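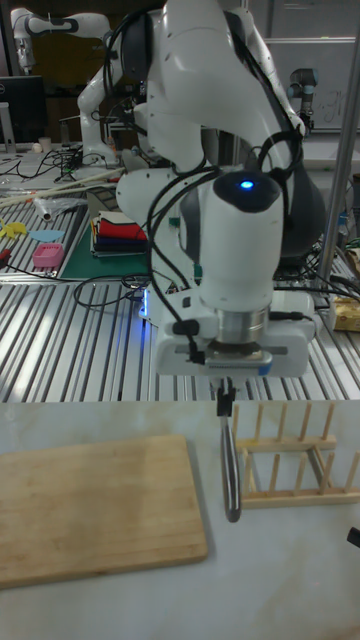

Week 4: Wood in the Kitchen, or How to Read a Board

Bring last week's sheet on grain direction if you still have it. If you lost it, Pin-yu Hsieh has the spares, and please ask before class starts and not in the middle of my best story.

Last time we got as far as end grain and I ran out of clock. Quick catch-up: wood is a bundle of straws. Water runs along the straws easily and across them slowly. Almost everything that goes wrong with a kitchen board comes back to that one fact (warping, splitting, the fuzzy feel after a wash).

Bamboo is a grass, and I know half of you are tired of hearing it from me. It still gets sold on the same shelf as maple and beech. Strips are glued side by side, so the glue matters as much as the plant. I find it hard on knives. Killian Vidal disagrees with me and will bring his own board to make his case, so come ready to take sides!

Drying

A board dried flat on a counter loses water from the top face only. The top shrinks, the bottom doesn't, and you get a cup. Stand it on edge with air on both sides. Same goes for spoons: handle down in a jar is fine, bowl down in a puddle is asking for black spots.

Racks with dowel pegs are the old answer. Look at where the peg meets the rail, that's where the rot starts. The one I grew up with in Raritthorpe lost its pegs one by one, and my mother just kept moving the plates over.
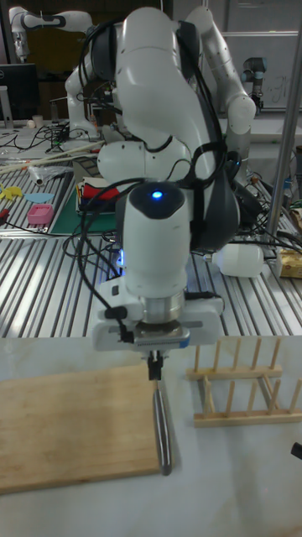
Oil and what it does

Mineral oil never hardens. It sits in the straws and keeps water out for a while, then you do it again. Tung and raw linseed do harden, slowly, and they smell while they're at it. I use mineral oil because I'm lazy and it's cheap.

Please don't use olive oil. It goes rancid. I did this to a salad bowl once and had to sand it back to nothing.

Sanding goes 120, then 222... no, 220, sorry, typo on the copy some of you have. Wet the board between grits so the fuzz stands up, let it dry, sand again.

For next time

Read the Tanguy handout up to the part on beech. Lorna Sison has the sign-up list for the April trip to the Kastitz sawmill, and there are 70 seats on the bus. Bring one wooden thing from home that has gone wrong, the uglier the better.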